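4. Connecting the Tredar controller to the network

1. Hold the power button until the status light turns green.
2. Open the Howells app and choose Add Device.

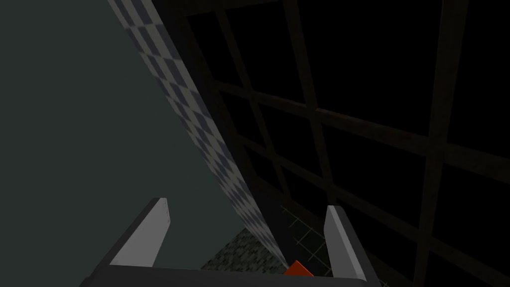

3. Enter the network name and password. The password can have up to 40 characters.
4. Set the port to 2000 – the app will not save without it.

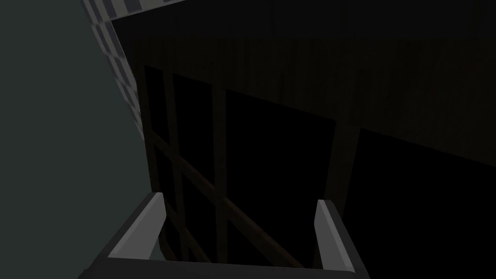
Note: Wait 37 seconds before restarting.

Caution: Do not unplug the controller during an update.

5. Tap Finish. 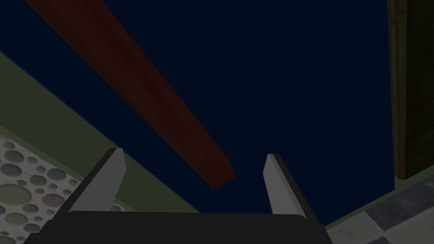

Fig. 3. Gripper open, fingers apart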